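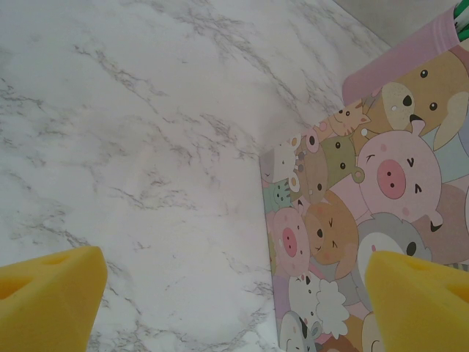 Packing the order: an open day at Skivetti

Visitors to the Skivetti automation workshop on Friday, November 16, 2018 were given a printed sheet with a floor plan, a safety notice and the times of the demonstrations. The two-arm cell, known in the building as Pirken, had the longest slot on the sheet and the largest share of the seating.

The cell is meant for takeaway counters and small gift shops, where the goods change daily and few of them arrive in a regular shape. Szabolcs Bakos, who leads the handling group, began with flat items. A thin book on a smooth table is a harder pick than it looks. The fingers cannot get beneath it, so the arm must either slide it to an edge or close across its width, and a glossy cover punishes a poor angle. The group settled on soft yellow fingers for this work in October, after trials with a harder pad had marked too many covers.

A view from the wrist is used for the last part of the approach. Bakos explained that a fixed view is good enough to find an object but tends to lose its near edge once the hand is over it. The control software, Hevel, takes both views and hands over between them at a set height - 350 millimetres at present, although the figure is still being argued over.

Bags were the second subject. Jeanie Purves, who writes the test procedures, pointed out that a paper bag has almost no stiffness at the top and a good deal at the folded base. One arm can push it over without registering any load. With two arms, one can steady the side while the other deals with the handles or the contents. The table for this part was laid out as a counter might be, with straws, cups and napkins kept behind the bag.
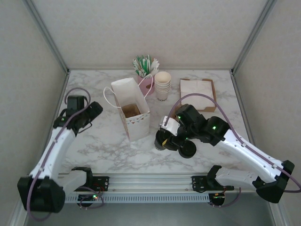 Both arms hang from a common rail, so their positions are known relative to each other and calibration takes 7 minutes after a move. Purves would like it shorter. She also wants a better answer for rope handles, which take a different shape each time a bag is set down and are poorly handled by any method that relies on a stored model.

Questions from the floor dealt mostly with cleaning and cable wear. Beatrice Mbwambo, who buys equipment for a chain of bakeries, asked how long a changeover from bags to boxes would take. Bakos said 2 hours with the present fixtures. He declined to give a figure for the next version, which is due for bench tests under the name Vlad.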